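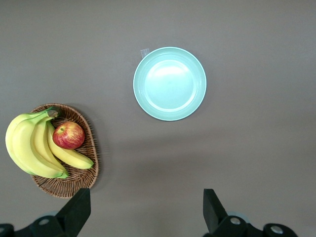

设备预算那些事:写给还在填表的各位

各位同事、各位老朋友:

又到了十月,又到了大家见面先问一句“你那张表填了没有”的时候。上一期通讯发出去以后,我收到了不少回信,有的问夹爪该不该多备一套,有的问旧机械臂还能不能再撑一年,还有一位(我就不点名了,他自己知道)问能不能把咖啡机算进实验室耗材。咖啡机的事我做不了主,其他几个问题倒是可以坐下来慢慢聊聊。这一期的栏目就全部拿来讲设备采购,篇幅会比平时长一些,请泡杯茶再看。

先说今年的大背景。我们组明年的重心还是桌面操作:盘子、篮子、水果,这些家里厨房台面上天天见的东西,抓起来、放下去、换个位置再来一遍。听上去很家常,花起钱来可一点也不家常。去年做预算的时候,我们把注意力几乎全放在机械臂本体上,报价单来来回回改了好几版,等到设备进了门,才发现真正让人头疼的是那些没有写进表里的东西:备用的手指、转接支架、腕部相机的线缆、各种长度的螺丝,还有桌子。对,桌子。一张台面平整、不反光、颜色素净的桌子,比我们以为的难买得多。

所以今年我跟苏宝山(Baoshan Su)商量,换一个顺序来填表。先写任务,再写任务里会碰到的物件,然后写碰到这些物件的末端工具,最后才轮到机械臂。宝山管这叫“从手指头往肩膀上算”,我觉得这个说法挺形象的,就借来用了。

具体怎么算呢?拿水果和餐盘这一类任务来说吧。香蕉是弯的,表皮又软,一整把连着的时候重心还偏;苹果是圆的,稍微碰一下就滚;盘子又浅又滑,边沿就那么一点点可以下手的地方。同一副手指要应付这三样,指面的材料和开合行程就得好好挑。我们现在的做法是把每一类物件最窄和最宽的尺寸都量出来,列成一张小表,再拿去跟夹爪的行程对。这一步花不了一个上午,却能省下后面好多封邮件。去年我们就吃过亏,看中了一款夹爪,价钱合适,外形也漂亮,下了单才想起来没有量过苹果!

再说手指的备件。我自己的建议是:一定要买,而且要跟主机一起买。手指这个东西,天天跟桌面打交道,磨损是免不了的,等坏了再单独下单,运费和等待的时间加起来,常常叫人心疼。我们今年给每台设备留了2套备用手指,支架上的螺丝则按整盒来备。有同事觉得螺丝不值得写进预算,我倒觉得正因为便宜才更应该写进去,总好过周一早上全组的人趴在地上找一颗螺丝。

腕部相机也值得多说两句。相机装在手腕上,视野里总会有一部分是手指和支架,这是躲不开的,选型的时候要把这一块算进去。我们比较看重的有这么几点:近距离能不能对上焦,线缆在手腕转到极限位置的时候会不会被扯住,还有碰到头顶灯光的反光时画面好不好用。最后这一点跟相机有关,跟灯也有关。艾尔芙(Ailbhe Nic Aodha)上个月专门为灯的事情写过一份备忘,她的意见是与其花大价钱换相机,不如先在预算里给灯光留一行,柔光罩也好,换个角度的支架也好,花的都是小钱。我把她的备忘读了两遍,越读越觉得有道理,今年就照她说的加了这一行。上釉的盘子、打了蜡的苹果,都是爱反光的主儿,做厨房类任务的组尤其要留意。

下面说到大家最关心的:钱。

我们这次一共向三家询了价,分别是 Gruneo、Gestar 和 Buckley。三家的报价方式完全不一样,放在一起比较真是费了我不少眼神。Gruneo 是整套打包,机械臂、夹爪、控制柜、基础培训全在里面,看着省心,可是想拆开单买某一样就要重新谈。Gestar 的单子拆得很细,细到每一根线缆都有自己的一行,好处是清清楚楚,坏处是你得自己确认有没有漏掉哪一行。Buckley 介于两者之间,本体单列,配件分成几个小包,交货时间给得也最明确,说是下单之后60天。

我不打算在这里替大家选,每个组的情况不一样,适合我们的未必适合你们。只讲一个小办法:不管对方怎么报,拿到手以后都抄到自己的表里,用自己的栏目重新排一遍。本体一栏,末端工具一栏,相机和线缆一栏,安装和运输一栏,培训一栏,第二年的维护再单独一栏。抄完以后哪里空着,就拿着空格去问销售。我今年就是这么问出来的,其中一家的运输费没有写在报价里,补上以后是2,472欧元。要是没有问,这笔钱到了结账那天就得从别的地方挪了,想想都后怕。

维护这一栏,请千万不要空着。我们第一年就空着,理由是“新设备嘛,能有什么毛病”,结果第二年报上去的时候,科尔姆(Colm Hegarty)看着表沉默了好一会儿,然后很客气地问我,这笔支出是从哪里冒出来的。科尔姆是个厚道人,最后还是帮我们想了办法,可是那种沉默我不想再经历第二次了。今年我们提前跟他对过口径:第一年的维护按保修走,写零也要写上,旁边注明保修到哪个月;第二年开始按合同价写。

还有一类开销,平时很少有人想起来,就是物件本身。盘子、篮子、水果、胶带、收纳盒,单看都是几块钱的事,一年下来积少成多。真水果会熟,会软,会招小飞虫(去年夏天来过我们实验室的朋友应该还记得),仿真水果可以反复用,但重量和手感跟真的差一截。我们的打算是两种都备,调试阶段用仿真的,正式采集的时候看任务要求再定。盘子建议同一款多买几只,颜色换着来,停产了可就配不上了。这一块我们今年单列了1,000欧元,名字就叫“桌上的东西”,财务那边居然一个字也没有改就通过了,我高兴了一整天。

说完花钱,再说说时间上的安排。照往年的经验,从批准到设备真正能用,中间隔着的远不止交货期。设备到了要拆箱、要验收、要找地方放;安全评估要排队;网络端口要申请;固定底座的台子要提前打孔。达拉(Darragh Carroll)今年帮我们画了一张倒推的时间表,从希望开始采集的那一天往回排,每一步由谁负责都写在上面。排完以后我们才发现,最该早点动手的居然是台子,于是台子的申请现在已经先交上去了。这张表是空白模板,各组都能用,想要的话跟达拉说一声就好,他脾气很好,只是请不要在午饭时间去找他。

关于旧设备要不要换,阿迪(Adi Pasaribu)来信问得很仔细,我也在这里一并回复。他们组有一台用了好几年的机械臂,关节还行,控制软件已经不再更新了。我的想法是分开来看:本体还稳当的话,可以先换末端工具和相机,把它留给重复性高、精度要求不那么严的任务,比如把水果从篮子里拿到盘子里这一类;真正需要新功能的任务再放到新机器上。这样预算可以摊到两年,压力小一些,新人也有一台不怕碰的机器可以练手。当然了,前提是急停和安全回路都检查过,这一条没有商量的余地,检查的费用也请写进表里。

最后提一下 Pillus 这个项目。有几位同事问,明年的新设备是不是都要归到 Pillus 名下。目前的安排是这样的:专门为 Pillus 采购的夹爪和相机记在项目账上,机械臂本体和桌子记在公共设备里,谁都可以预约使用。填表的时候请在备注栏写清楚属于哪一种,写错了也不要紧,但是改起来要重新签字,会多跑一趟。

表格交上来之前,欢迎先发给我看一眼,草稿也行,写得乱一点也没有关系。我每天下午四点以后都在,门开着,茶也有。下一期打算写写怎么跟销售谈培训课时,如果你们有好的坏的经历,都请来信告诉我。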